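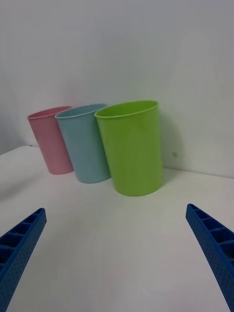

Livetura Pombridge, Bench Cell 2
Monthly safety walkround, February
Completed by Nelly Cuadros, with remarks from the shift where they insisted

Marking: OK, FIX or TALK. TALK means the thing itself is fine and the people around it are not yet.

1. Emergency stop within reach of the standing operator
OK. Pressed it, arm stopped, packing line cheered. Reset took longer than it should have as the key was in the stationery drawer. The key now has a hook. Please use the hook.

2. Gripper fingers: splits, tears, loose fixings
OK. Both fingers flexed by hand with the power isolated. No splits in the ribs. Evening shift have asked whether the fingers could come in a colour other than blue. This is outside the scope of the inspection.

3. Arm speed in shared mode
FIX. Set at 300 mm a second on the sheet and rather more than that on the pendant. Peixoto's engineer put it up for a demonstration and then went home. I have put it back down. Anybody who wants it faster can write to me and explain which of their fingers they are least attached to.

4. Floor markings and walkway
FIX. Yellow tape lifting at the corner by the fire door. It has been trodden into a sort of ruffle. Re-lay before it trips the auditor, or at any rate before it trips one of us.

5. Bench surface clean, parts set out per the job card
OK. Cups in their row for the pick trials. Wipe the bench down at changeover and don't leave mugs on it. The arm has been taught to pick up cups and I would sooner not find out how broad-minded it is.

6. Manual handling
OK, with a note. Wrist complaints in the first aid book are down to 2 since the arm took over the sorting trays. Back complaints are not down at all, as the full crates still have to be carried to the arm by people. We have automated the light bit. Asked again about a lift table. Asked last time as well.

7. Lone working
TALK. The old job had two people on the bench all night, chatting. The new one has one person watching a screen at 3 a.m. Nothing in the risk assessment covers boredom, so I have added a line. Suggest swapping every two hours with packing. Packing are willing. The rota software is thinking about it.

8. Training records
FIX. Seven names on the rota, five on the training sheet. One of the missing two is the shift manager. He says he has read the manual. The Zekley manual is 36 pages and begins on page 9 in our copy.

9. Alarm sounds
TALK. The "part not found" tone is the same as the microwave in the canteen. Three people stood up during my visit and one went to get his soup. Ask Peixoto for a different tone.

10. Pick log and fault log
OK. 3896 picks logged since the last walkround. Drops are recorded separately under "events", which makes dropping a cup sound like something you'd buy a ticket for. Whoever is entering "it sulked" as a fault reason, please choose from the list. I have asked for the list to be made better.

11. Notices and information for staff
TALK. The poster reading "Your new colleague!" has been written on. I agree with most of what has been written but it needs to come down. People on the bench want to know whether their hours are staying the same after the trial. That is a fair question and it belongs on the noticeboard with an answer under it. Passed to site management for the second time.

12. Lighting and glare
OK. Blind fixed. The cord still ends up in the sink.

Actions open: items 3 (lock the setting with a password, and not "password"), 4, 7, 8, 9, 11, plus the lift table under 6.
Cell may continue in use at the lower speed. Copy to be kept in the red folder by the door.

Signed: N. Cuadros

Added in biro, evening shift: red folder is now green, the red one split.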